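工作台小窍门:调夹爪软件这一年,我攒下的土办法

先说清楚,我不是什么大工程师,就是在家里和小工作间两头跑,白天写夹爪的控制和规划代码,晚上收拾桌子。下面这些都是我自己用惯了的小招,想到哪写到哪,你们挑着看吧!

一、先管光,再管参数

刚开始做标记识别的时候,我天天改阈值,改得头都大了。后来 Fadime Toprak 来我这儿喝茶,看了五分钟日志,说你先去把台灯关了试试。我关了,误检一下子少了一大截(气人不气人)。所以现在我的顺序是固定的:先拉窗帘,再看曝光,最后才动识别那边的参数。下午四点左右太阳斜着进来最讨厌,那会儿我干脆写文档。

手边常备一块黑布。反光的桌面、亮晶晶的包装盒、玻璃门,统统可以盖一盖。布不用熨,有褶子没关系,但是别用那种缎面的,一打光比桌子还亮,我买错过一次,现在拿去包锅盖了。

二、杂物别收得太干净

这一条可能有人不同意。我以前测抓取规划,桌上就放一个方块,成功率漂亮得很,换到厨房台面立马傻眼。现在我反过来,书、纸盒、零碎玩意儿都留着,让分割模型自己去认。书特别好用,厚,边直,封面字大,放斜一点就是个现成的难题。

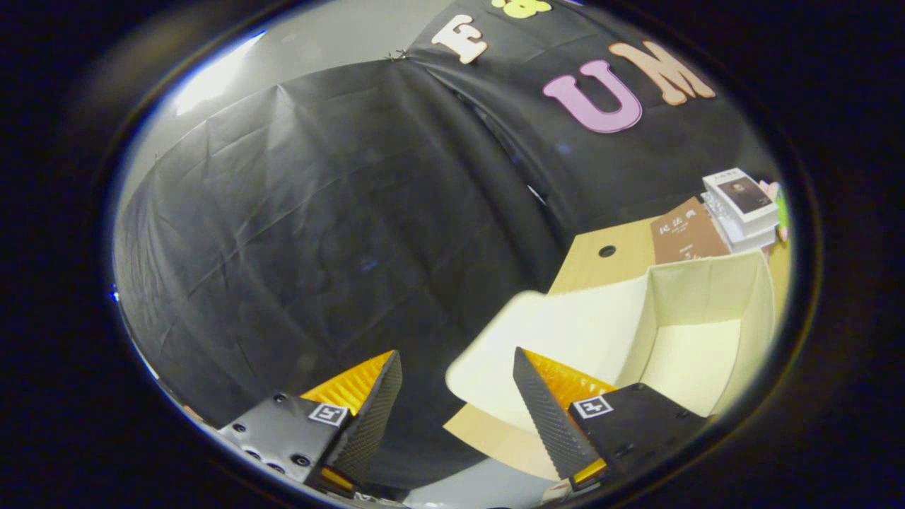 我的习惯是每录 120 段就换一次摆法,录之前拿便签写一句“这轮动了啥”,贴在显示器边上,录完抄进文件夹里的说明。别嫌麻烦。Erhan Ersoy 有一回跟我要旧数据,我翻了一晚上也没想起来哪批是挪过盒子的,最后只好全部重看,眼睛都看花了。

纸盒的盖子也说一下。敞着口的盒子,深度图在里面经常是一团糊的,规划器会以为那儿是实心的,或者干脆当它不存在。我在碰撞检查里给盒口单独加了一层膨胀,数值不用大,自己慢慢试,试到它不往盖子上蹭就行。

三、文件名,求求你们好好起

我用 Clastow 管录制的片段,它默认按时间排,其实挺好,可我偏要手痒自己改名,改出来一堆“最终版”“最终版2”“真的最终版”。现在我老老实实用三截:地点、物品、序号。厨房_盒子_515,就这么土。搜起来快,写脚本批量处理的时候也不容易出岔子。

还有,序号不要用完再补零!一开始就补到四位。我有一批是从 1 开始的,排到 546 的时候顺序全乱了,训练脚本读进去前后颠倒,查了两天才查到是排序的锅。

四、夹布面的东西,慢一点

硬塑料盒子和布面盒子在控制上完全是两码事。布面的会往里陷一点,你要是只看手指位置来判断“夹住了没有”,阈值一定得放宽,不然程序会一直以为还没到位,拼命往里收。我现在是位置和电流两个条件一起看,谁先到算谁的,然后停 100 毫秒再抬。这个停顿是我家那台设备上试出来的,你们的得自己调,先从长的开始往下减。

立着的盒子我一般走侧面,从两边合拢,接近的时候速度砍一半。如果后面贴着布或者墙,规划的时候记得把后退那一段也算进去,好多人只管进不管出,出来的时候一蹭,后面一摞东西全歪。
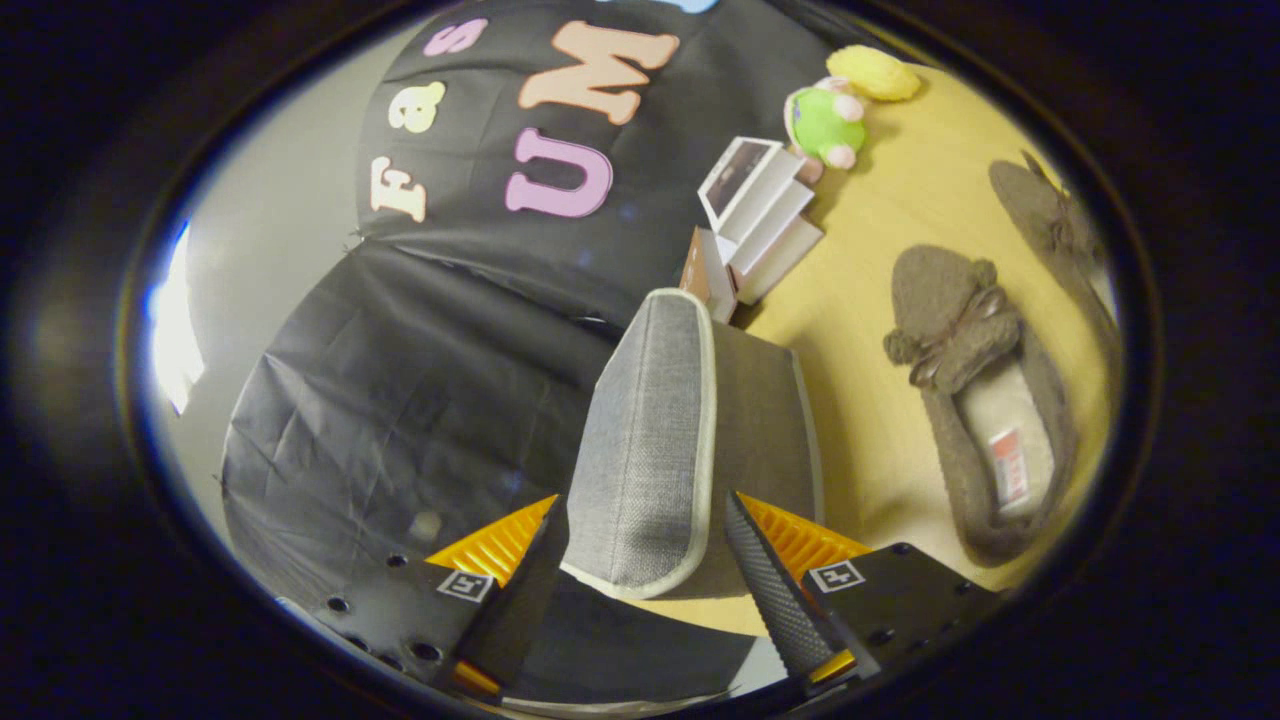

再有就是标签。做感知的时候我给每样东西都起两个名字,一个大类,一个小类。大类给规划器用,它只关心硬不硬、能不能推;小类给人看,方便以后翻。毛绒玩具这种我归在“软、可推”,拖鞋也是“软”,但是我另外标了“有开口”,因为手指伸进去容易卡在里面,规划器最好绕着走。

五、几个零碎的

标记脏了别用湿纸巾擦,边角容易起毛,用干的眼镜布轻轻抹一下。贴新的之前先存一份旧的标定文件,名字后面加个“旧”字,万一贴歪了还能对着看。

标定我放在每天第一杯咖啡的时候做,水烧着,脚本跑着,两不耽误。十二月那阵子屋里冷,我发现早上标的到中午就有点飘,所以冬天中午再跑一遍。

Flullness 那个可视化面板,颜色可以改,很多人不知道,在设置最底下。我把预测轨迹改成了橙色,实际轨迹留蓝色,半夜看也不会看混。

回放的时候先看倍速,再挑着看原速。倍速下动作别扭的地方特别扎眼,一抖一顿都藏不住,找到了再放慢去对日志,比从头老实看到尾省事多了。

下回想写写怎么给规划器配一套省心的单元测试,我那套还在改,改顺了就贴上来。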